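The Laundry Pages: Folding, Sorting and Putting Away
2021-06-04

Welcome to the laundry corner of the site, which has been promised for ever so long and is finally here. I have always had a soft spot for this end of the housework. Washing up I can take or leave, and I would cross the road to avoid an oven in need of cleaning, but give me a heap of clean clothes, a good flat surface and a pot of tea and I am happy for the whole afternoon. My mother folded everything on the kitchen table, my grandmother did hers on the bed, and I have tried both, along with the top of the chest freezer, the ironing board and (one very wet December) the landing carpet.

A few notes before we get to the gallery, for those of you who have written in asking how I go about things.

First, the surface. A bed is soft and kind to your back if it's a high one, but it gives under your hands and you never get a really sharp edge. Wood is my favourite by a long way. It is firm, it is smooth, and a sleeve slides across it without catching, provided you have wiped away the toast crumbs. I give mine a rub with a barely damp cloth and let it dry before anything clean goes near it.

Second, the basket. I had a wicker one from Pollport for years and loved the look of it, but it snagged two good jumpers and I went over to plastic, which you can rinse out in the bath. Keep it on the side of your weaker hand, so that your better hand is free for smoothing. It sounds fussy, I know, but try it for a week and see if your shoulders don't thank you!

Third, the dark things. I do all my blacks in one go, preferably by the window in the morning, as every bit of fluff shows and it is far nicer to find it at home than on the bus. The Ustard lint brush is still the one I reach for. I have also been trying out a Foltolico folding board, lent by a kind neighbour, and it is very good for T-shirts, though I find long sleeves get the better of it, and I've gone back to doing those by hand.

My way with a long-sleeved top is to lay it out flat, front side down, and pull the sleeves right out before doing anything else. Smooth from the middle towards the hem, bring one side in, fold that sleeve back down along the body, then do the same with the other. After that it is thirds or halves, depending on the depth of your drawer. My MacLeod chest has drawers 30 cm deep, front to back, so halves suit me nicely.

Now for the gallery. There's only the one to start with, and more will be added as I get round to them.
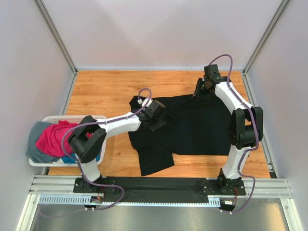

Long sleeves on warm brown wood, with the white basket at the left. A few creases still to be smoothed out of the black cloth, and then the folding proper.

Comment from a reader:
I fold mine the other way, sleeves crossed over the front first and then the whole thing rolled up from the hem, and they come out of the drawer with hardly a crease. Black cotton is a terror for showing fold lines, so rolling might suit you too. Do you turn yours inside out for the wash? I started last winter and the colour has kept much better.

I do turn them inside out, when I remember, and I shall certainly give the rolling a go with the next dark load. Towels and fitted sheets will be the next pages to go up.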